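Our backyard pond pump project (Lesia Romaniuk, Levente Juhász and me, Fanni Nyitrai) got its first full run on Tuesday, and we were thrilled! The Jiline pump moved 813 liters an hour with a clean filter, well over our 600 target.
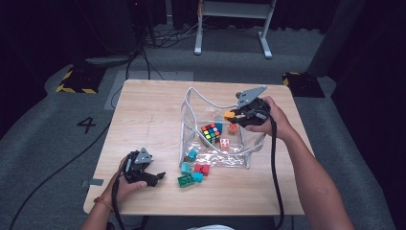

*Fig. 1. Orange cube held over a clear bag.*

With nine days of leaves in the skimmer, flow dropped by 200. Next we want to try a wider skimmer basket (Levente already has sketches!).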